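Laundry and bedroom helper wanted, Cledport

Two mornings a week, folding clothes and making beds in a family home. 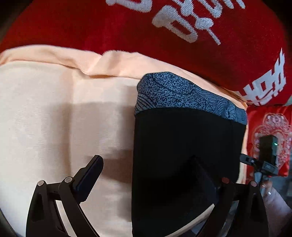
Folding is most of the work. Underwear and shirts go in separate drawers, and small dark things – black ones with a patterned waistband, say – get folded waistband up. Ironing is extra.
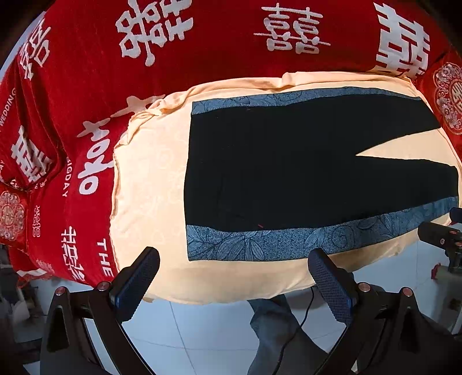

Bedding is changed every second visit. Pay is 200 per morning. Ask for Buppha Klinhom. Start in May.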